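Notebook, July. Acoustics of the big room, continued from the page with the coffee ring.

Goal for this week is the same as last week: find out why speech in the big room turns to soup past the third row of seats, and do something about it that costs less than the hall's budget for biscuits. Ashley Inskip maintains that the answer is curtains. Ashley's answer to most things is curtains. I am keeping an open mind until I've seen the bill for curtains.

9:40. Set up the Gukden speaker at the lectern end, microphone on the tall stand. First sweep ruined by a delivery truck reversing. Second sweep ruined by me, coughing. Third sweep fine. Bands centered on 495 Hz and 1000 Hz look clean, and the low end looks like a seismograph in a bad year.

Decay at 1000 Hz is nearly tolerable. At 262 Hz it goes on and on. I picked 262 as a spot tone since it's near enough middle C and I can hum it, which is a legitimate calibration method if the door is shut. Hummed it. The room hummed back after I'd stopped, with more conviction than I had.

Brick is the obvious suspect for the higher bands. It's hard, it's flat, and it hands back nearly everything you throw at it. It doesn't explain the low end, which I suspect is plain room modes, and modes do not care what you hang on the wall. Told Ashley this. Ashley said "thick curtains."
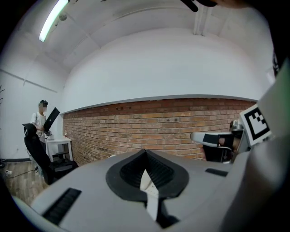
Brick wall across the room.

10:55. Moved the microphone a yard closer to the brick and repeated. Got a dip at 495 that wasn't there before. Moved it back and the dip left. So that's the reflection off the wall arriving out of step with the direct sound, straight out of the textbook, and I felt cheerful for a good four minutes. Then I noticed the stand had been slipping the whole time. Tightened the collar, did both positions again. Dip still there, slightly smaller. Cheerfulness also slightly smaller.

Note for whoever borrows the Pillay stand next: the collar needs a new washer. I wrote the same note in March, in this notebook, in larger letters.

Lunch.

1:15. Test panels. Two kinds on hand: the Nundusska felt (dense, smells of sheep) and the Oltero foam (light, smells of a new car). Leaned the felt against the brick first. Clap test at the third row improved straight away, flutter mostly gone. Foam did almost as well at the top and nothing whatever below 400. Put the two together with a hand's width of air behind them and got the best result of the day, and also the ugliest object in the building.

Reading test after that. Ashley read from the safety manual at the lectern while I sat in the third row and wrote down what I heard. Without panels I had "the operator shall remove the goose." With panels, "the operator shall remove the guard." I would call that significant.
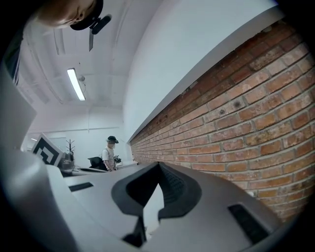
Same room, looking up.

2:50. Low end unchanged, as expected. Spent a while on the arithmetic for a tuned box absorber and came out with a plywood thing 762 mm deep, which would be splendid if nobody needed to use the side door. Will redo it with a shallower cavity and a heavier front panel and see what I lose.

Also worth trying before any sawing: turn the lectern off axis. At present the speaker talks square at the brick and the brick talks square back. A few degrees costs nothing, apart from the argument with the people who like the lectern where it is.

To do:
New washer. Really.
Repeat the 262 decay with the side door open and then shut.
Price felt by the roll, not by the panel.
Get a curtain quote so Ashley will stop drawing curtains in the margins of this notebook.

4:30. Packed up. Left the felt in the store cupboard, standing on edge. The cupboard now has excellent acoustics.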